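Print this page | E-mail this page
September
By the Stisurari handbook desk

Section 5. Setting up the plate layout

This section covers papering and taping the surface where mixed plates are laid out for matching. It applies to plates coming back from hire and to boxes of odd crockery bought in. Bowls, cups and serving dishes are dealt with in Section 6.

Read the whole section before you cut any paper. Taping over a badly laid sheet wastes both the paper and the tape.

5.1 What you need

Brown kraft paper, on the roll
Blue painter's tape
Tape measure and a long straight edge
Soft pencil
Scissors
Dry cotton cloth
Plate record sheet (Flaltov pad or a copy of it)

Do not use parcel tape or any other strong tape for the grid lines. It tears the paper when a line has to be moved. Parcel tape may be used underneath, where the paper folds over the edge.

5.2 Laying the paper

1. Clear the surface and wipe it. Let it dry fully.

2. Unroll the paper with the curl facing down. Leave a hand's width over at each side.

3. If one width does not cover the surface, lay a second width beside it with a small overlap. The overlap should face away from the side where you will be standing, so that plates do not catch it when they are slid.

4. Smooth the paper from the middle outwards with the dry cloth. Light creases will stay in it and do no harm. Lift and relay the sheet if there is a fold high enough to rock a plate.

5. Fold the spare paper under and fix it.

Note: paper that has been stored in the cold shed should be brought in the evening before. It lies flatter once it has been indoors overnight.

5.3 Taping the grid

The squares need to be larger than the largest plate you handle. For the Nair dinner plates we mark them at 31 cm. If you only handle side plates you can go smaller, but keep to one size across the whole surface.

1. Measure from one corner and make small pencil ticks along all four sides.

2. Tape the long cross line first. Stick down one end, pull out enough tape to reach the far side, line it up with the tick, then lower it. Press from the middle towards each end.

3. Tape the middle upright line next, in the same way.

4. Add the other lines, working outwards. The outer ones matter less. A line that slants a little can stay, as long as the squares beside it still take a plate with room to spare.

5. Mark the near and far limits of the grid. Short lengths of tape are enough for this, and they need not join up.

The long cross line and the middle upright are the two that everything else is judged by, so stand back and look at those before going on. With the paper down and the lines in place, a white plate shows up clearly against the brown.

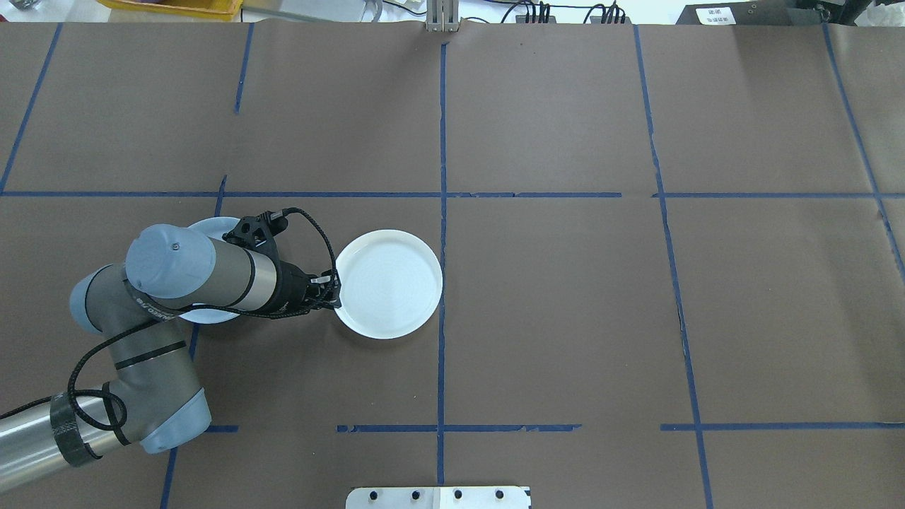
5.4 Checking the crossings

1. Run a fingertip along each line in both directions. Press down any edge that lifts.

2. At each crossing, press the upper strip firmly where it steps over the lower one.

3. Look for pinched tape. A small crease close to a crossing is common, because the tape is pulled two ways as it goes down. If it is low, rub it flat with the back of a spoon. If it stands up, cut out that length and patch it.

4. Trim any long loose ends. Torn or pointed ends can be left if they are stuck down.

A line that wanders slightly is acceptable. The tape is there to keep the plates apart and to give each one a place on the record sheet. It is not used for measuring.
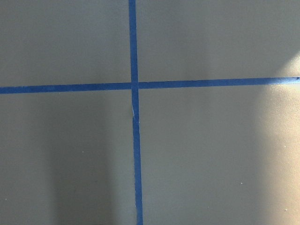 Can I draw the lines with a marker pen?

Tape is better for this job. Marker ink can rub off on unglazed foot rings, and once a line is drawn in the wrong place the sheet has to be thrown away. Pencil ticks are fine, as they are hidden once the tape is on.

5.5 Laying out the plates

Caution: check each plate for chips before you slide it over the paper. A chipped foot ring will cut the paper and the tape. Put chipped plates straight into the Limunov crate.

1. Wash and dry the plates before they come to the layout. Plates with food marks or old labels cannot be matched by colour.

2. Start with the middle row. Place the plates face up, working from left to right.

3. Give each plate its own place. It may sit close to a tape line, but should not rest on one, or it will tilt and its colour will be harder to judge.

4. Leave enough space between neighbours to get your fingers round both rims.

5. When the row is laid, look along it from one side and then from above. Whites that passed for the same in the box often separate at this point. One will be a clean white, another will lean towards blue or grey, and another will have cream in the rim.

6. Look at the well as well as the rim. Some plates have a rim of one tone and a centre of another, and these must be matched on both.

7. Move plates of the same tone into neighbouring squares. Leave anything you are unsure of where it is and come back to it.

8. Level any plate that is leaning before you make a decision about it. A tilted plate picks up shade on one side and reads darker than it is.

Note: use the same light throughout. If you begin by daylight and it goes dull, put the lamps on and start the row again.

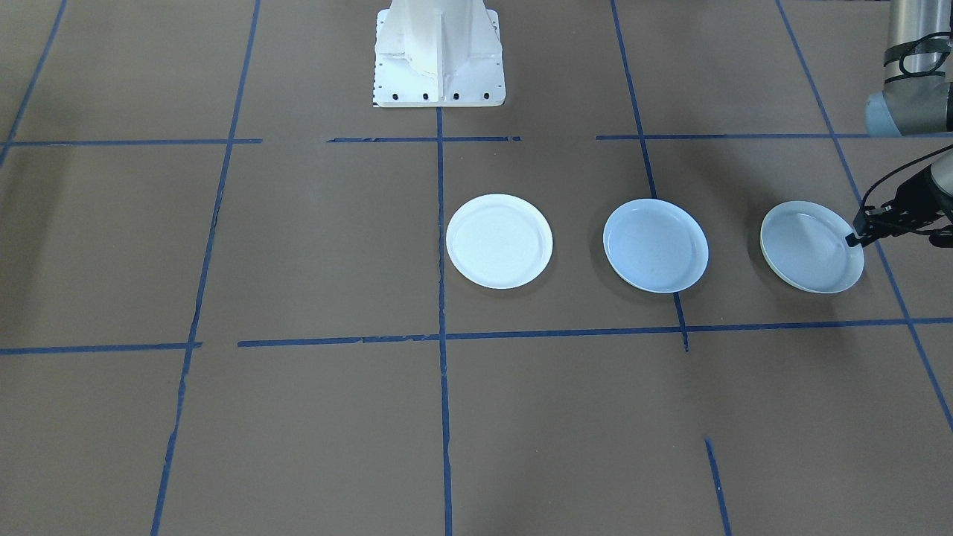

How many plates should go in one square?

One. Stacking hides the wells, and the lower plates tend to be left off the record sheet. If there are more plates than squares, do them in batches and box each batch before laying out the next.

5.6 Filling in the record sheet

1. Draw the grid on the sheet to match the one in front of you. Include only the squares you are using.

2. Letter the rows from the near side and number the columns from the left.

3. For each plate write the square, the tone, the rim (flat or raised) and any mark on the back. The usual words for tone are clean white, blue-white, grey-white and cream. Please keep to these four.

4. Turn the plate over for the back mark and put it down again in the same square.

5. If a plate is moved after it has been written up, strike out the old square and write the new one beside it. Do not rub out.

Plates which match in tone, rim and size go into a set box. The Nair boxes hold 6 dinner plates each, with a sheet of paper between each pair. Plates which match in tone but not in rim go in the box marked "mixed" and are hired out at the lower rate.

5.7 Repairing and moving lines

Lines wear fastest where plates are slid across them. Repair them between batches.

1. Cut through the worn strip on both sides of the damage and peel it back slowly, keeping it low against the paper.

2. Lay the new piece so that it meets the old one end to end. The best place for a join is at a crossing, where the other strip holds both ends down.

3. If the two pieces do not quite line up, leave them. A thin gap or a small step at a crossing makes no difference to the layout.

4. Brush away crumbs and specks before you press the tape down. 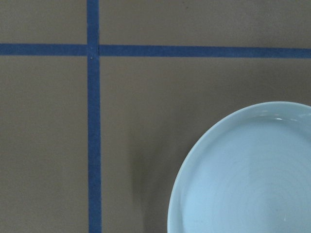

Where the paper itself has torn, lift the tape on either side of the tear, slip a patch underneath and tape over it again. A patch should reach at least 2 cm past the tear all round. Do not put a patch on top, as plates will catch on it.

If a whole line has to move, take it up in one pull and throw it away. Tape that has been down once will not hold a second time, even if it still feels tacky.

5.8 Taking up the layout

1. Box all plates first, including the doubtful ones.

2. Peel the short lengths of tape, then the long lines.

3. Check the paper. If it is sound on the upper side, roll it loosely with the used side in and label the roll with the square size. It can be used again for the same size of plate.

4. Put the record sheet in the lid of the first box, not in the bottom.

Replacement kraft paper and tape are ordered through the Limunov list, using the September sheet until a new one is issued.

Print this page | E-mail this page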